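Isero floor-tidying cell

March, by Kuldeep Shukla
14 comments · 70 shares

The Isero is a small one-armed robot cell built to pick things up off household floors and put them where they belong. It was put together at Romitau by Maarten Van den Broek and Aigars Jõgi, and it has won a loyal following among people who like looking after machines as much as using them! Its upkeep is well documented, and this article deals mostly with that. A working session on a marble floor, with folded cloths, a hand broom, a garden fork and a turquoise basket, is seen from the wrist.
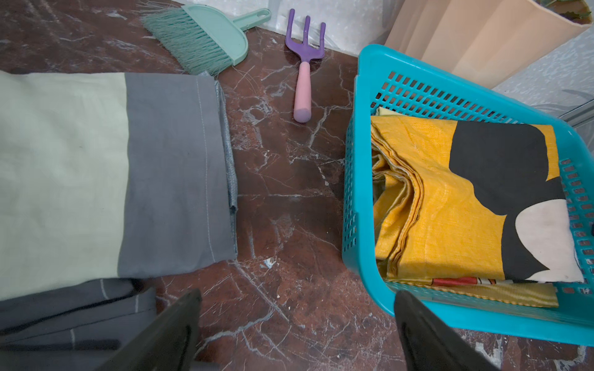
Gripper and fingers

The gripper has two black, matt fingers that taper and lean in towards each other. Both stay in the wrist camera's view at all times, so the person setting up the cell can check them against the floor without getting up. Fingers are always changed as a pair. A new one beside a worn one will close off centre, and the arm then nudges thin handles aside before it can grip them.

Each finger is held by four screws, tightened a little at a time, corner to corner. Jõgi's original notes ask for the gripper to be opened and closed 70 times after a change, and then for the screws to be checked again. Owners grumble about this (it does take a while), but it's a lovely moment to listen to the drive, which should sound the same on the last stroke as on the first.

Setting up on hard floors

Polished stone is the cell's great test and, for many owners, its great joy. Veined marble is full of fine pale lines, and early versions of the software took these for threads or cable. The cure, worked out by Severin Berchtold, is to show the camera a bare stretch of the floor from three heights before anything is laid out. Lamps should be on as they will be during work.

Floor height is set next. The arm is lowered over a sheet of paper until the paper drags slightly under the fingertips, then raised by the thickness of a second sheet. Soft goods need this most. A folded cloth lies so low that an arm set too high closes on air, and one set too low scrapes the stone.

Routine care

Crumbs and grit are the usual cause of trouble. The floor is swept before each session, the fingertips are wiped with a barely damp cloth, and the camera window gets a dry one. The wrist cable is looked over for kinks at the same time.

Known faults

Error 1299 means the gripper closed further than expected, usually on a slipped fold of fabric. Opening the fingers clears it. If it comes back on hard objects too, the drive belt is slack. Urs Hollenstein's repair guide, written for the Warnska workshop, covers the belt swap in nearly 3 pages and is a pleasure to read.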